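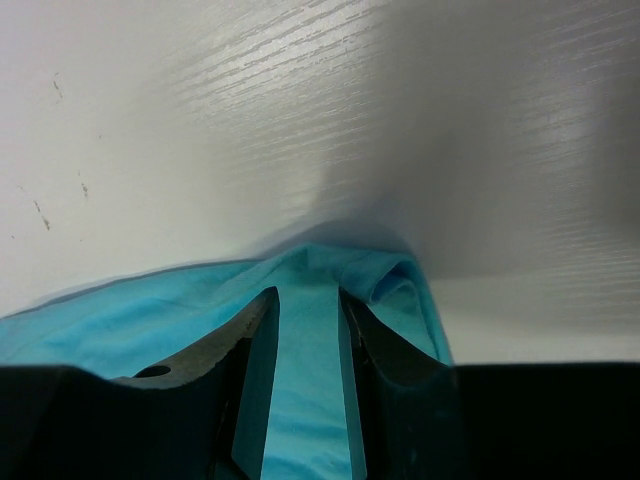 Wrist view, turquoise cloth held between the gripper fingers.

Lutcombe Folding Cell: data card and equipment planning notes

Maintainer: Yolanda Villca
Hardware and purchasing: Gumaro Ayala
Collection lead: Salim Kaijage
Card version: third, revised in November

Summary

Lutcombe is a set of 457 teleoperated episodes of two small robot arms handling folded and unfolded clothing on a white tabletop. It was recorded in one cell at our Tudport shop. The data is meant for training and checking cloth-handling policies. We also use it to decide what equipment to buy next, and a good part of this card is written for that purpose.

If you only want to load the data, read Contents and Known issues. If you are copying the cell or preparing a budget request for your own site, start at What we bought.

Contents

Each episode has its own folder. Inside are one video file per camera, a table of joint positions and gripper openings for both arms, and a short text file with the task name and the operator's notes. Video is recorded at 30 frames per second. Joint readings are resampled to match the video, so row numbers and frame numbers line up.

The cameras are:

fixed: looks down into the cell from the front and shows both arms.
wrist_left: mounted on the left arm, close to the gripper.
wrist_right: mounted on the right arm, same position.

Tasks are named spread, fold, stack and unstack. An episode has one task name even when the operator had to do a bit of another task to get there. A shirt that arrives crumpled may be spread first and then folded, and the episode is filed under fold. The notes file says so when it happened.

Garments

There are 24 garments in the pool, mostly T-shirts in plain colors. We bought them for the project and washed them before first use. Each has a number in garments.csv along with color, size and type. We chose plain colors to make it easier to check by eye which layer of cloth a finger is holding. Nothing in the pool has a zipper or buttons.

Plan on replacing garments. Ours go soft and lose their shape at the hem after repeated pulling, and a shirt that has gone soft folds differently from a new one. The first budget had no line for this. The current one does.

What we bought

The cell has four parts for budgeting purposes: the arms with their grippers, the enclosure and table, the cameras, and the computer. We priced them separately because they wear out at different speeds and come from different suppliers.

Arms and grippers. Two matching arms, each on its own base plate. We bought the pair from Zorkgate, who also sell servos and gripper fingers singly. Single-part supply was the main reason for choosing them. Another supplier had a lower price for the pair but would only sell a complete wrist as a spare.

Enclosure and table. Made in our own shop by Fredy Giraldo. The front panel has a cutout for each base plate, so a plate can be lifted out with the arm still attached. Allow for labor here even if the material is cheap. We recorded only the material in the first version of the budget and it made the enclosure look almost free.

Cameras. One fixed and two at the wrists. The wrist cameras have to be small and light, and the choice is narrower than you might expect. Buy the spare at the same time as the first two. When we went back for one later, the model had been changed and the mounting holes no longer matched.

Computer. We used one we already had. It is listed in the inventory at zero cost, and anyone copying the budget should put in a real price.

Layout

The tabletop is white and has light gray walls on three sides, with the front open to the operators. Arms are mounted at the front left and front right and reach in toward the middle. The garment being worked on lies near the center, and the back corners are used for stacks. 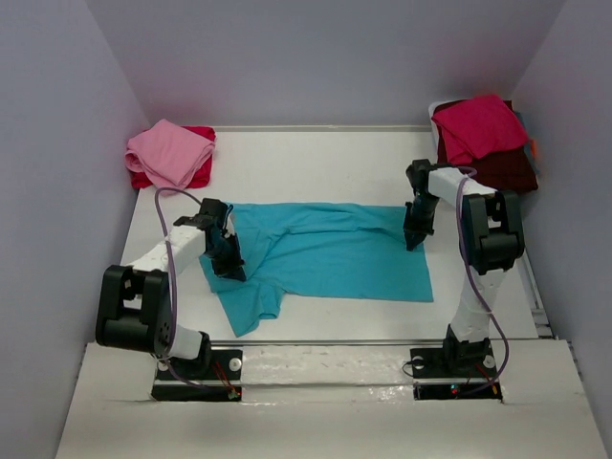 Corner space sets a limit on how much work can be queued. With a stack in each back corner, the arms still have to come over the top without dragging a sleeve through it. Salim asked for a wider table in the second cell, and we agreed to it, but a wider table also means longer reach or bases set closer together. Gumaro's advice is to fix the arm model first and size the table from its reach. We did it the other way for this cell.

Cables run along the outside of the arms with slack left in loops at the joints. Leave more slack than looks tidy. A cable that is short by a little will hold up until the arm goes to a pose nobody tried during setup. Order spare cables in the same length and keep them with the cell.

Walls should be matte. The tabletop in this cell is not, and it picks up glare that moves around in the wrist video as the arm turns. A matte top is on the list for the second cell. Please ask for a sample piece before ordering a full sheet and look at it through the camera you plan to use.

Budget for the second cell

Yavuz Dağdelen set aside $2,000 for everything except the arms and the computer. The arms are handled as a separate request. The amount has to cover:

table, walls and front panel, including shop labor
base plates and fasteners
one fixed camera, two wrist cameras, one spare
lighting
power supplies and cables, with one spare of each
replacement garments
one set of replacement gripper fingers per arm

Shipping is included in the amount and should be entered against each item. In the first cell we put all shipping on a single line, and then could not tell which supplier had been expensive.

If the total runs over, cut in this order: lighting first, then the garment line, then the size of the table. Do not cut the spare camera or the fingers. Lighting can be improved later without changing anything else in the cell. Fingers cannot be substituted in the middle of a collection, as a different finger shape changes how the cloth is pinched and the new episodes stop matching the old ones.

Order of purchase

1. Arms. Longest lead time.
2. Cameras, all of them together.
3. Sample of the tabletop material.
4. Fingers, cables and power supplies.
5. Table and walls, once the arms are in the building and have been measured.
6. Garments.

Step 5 is the one people want to move up. Drawings from the arm supplier gave us the base plate outline correctly but did not show where the cables leave the base. Fredy had to recut one of the openings.

Wear and service

Gripper fingers are the part we handle most. Check the inner faces at the start of a collection day and again at noon. Look for polish, and look for lint at the root of the finger, where it builds up and keeps the jaws from closing fully. Write down any change of fingers in service.csv with the episode number that follows it.

Servo housings are held with screws that can work loose. They are on the same checklist. So far the service log has entries for fingers, screws and one cable. It has no entry for a failed servo, but we hold two in stock and count them as part of the cost of the arms.

The tabletop is wiped down before each session. Scuffs that do not wipe off are left alone. They are visible in the video and we do not edit them out.

Known issues

Glare on the tabletop, as described under Layout. It is strongest in the wrist views.

The grippers hide a good deal of the cloth in both wrist views when they are low. Use the fixed view to confirm which part of the garment is being held.

Color balance was left on automatic in the earliest episodes. The affected folders are listed in exclude_color.txt.

Stacks at the back of the cell are not reset to the same order between episodes. Do not assume that a given color is always on top.

Operator notes are in English and Spanish. We have not translated them.

Intended use

Research on cloth handling, and planning for cells of similar size. The data should not be used to estimate how fast a production folding line would run. Operators were told to work at a comfortable pace and to stop and regrip as often as they liked.

We were asked by the Yupanqui group whether the episodes could be used to compare arm models. They cannot, as there is only one model in the set.

Files

README.txt, this card
garments.csv, garment list
service.csv, parts changed and when
budget_cell1.csv, purchases for the first cell, corrected for labor
budget_cell2.csv, current request, prices still being filled in
exclude_color.txt, episodes with automatic color balance
episodes/, one folder per episode

Contact

Questions about the recordings go to Yolanda. Questions about suppliers, drawings or prices go to Gumaro. If you build a cell from these notes and your costs come out differently, send him your sheet with shipping broken out by item.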